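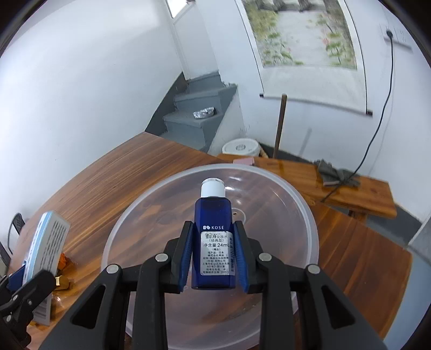

A 24 mL KOSÉ bottle with its Chinese-language label.

FULLECK LAUNCHES HOUSEHOLD SORTING PROGRAM IN WULHAM

WULHAM, November – Fulleck, the home organization service, today announced the opening of its Clear Table program to all residents of Wulham. The program helps families sort the small goods that collect in drawers, bathroom cabinets and toy bins, and is offered free of charge to the first 500 households that register.

Under the program, each family brings its small items to one large table and sorts them by use: skin care, medicine and supplements, baby goods, toys, and packaging to be thrown away. Labels are read before anything is put back, and items are returned to a single marked place in the home.

"Most homes own more small bottles and boxes than they have shelves for," said Larasati Yusof, director of Fulleck. "Our aim is to give every one of them a fixed place."
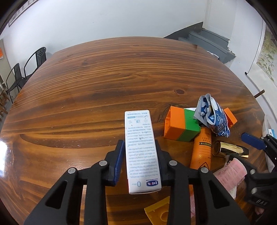
Pilot Results

A pilot was held in 69 homes in the Sung district. Participating families sorted 1688 items in total, of which 600 were discarded or recycled. Cartons and snack wrappers made up the largest share of what was removed.

Medicine and supplement boxes receive separate treatment. Families are asked to keep each product in its original box, with the name and strength facing out, and to store it out of the reach of children.

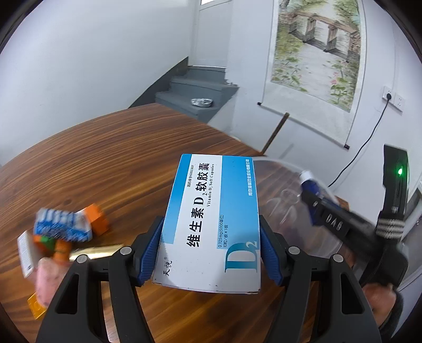
Expired products are set aside and taken to a pharmacy that accepts them. Fulleck staff do not give medical advice and refer all such questions to a pharmacist.

Registration is open through the Fulleck office in Wulham. Media inquiries may be directed to Gilles Aubert, Communications, Fulleck.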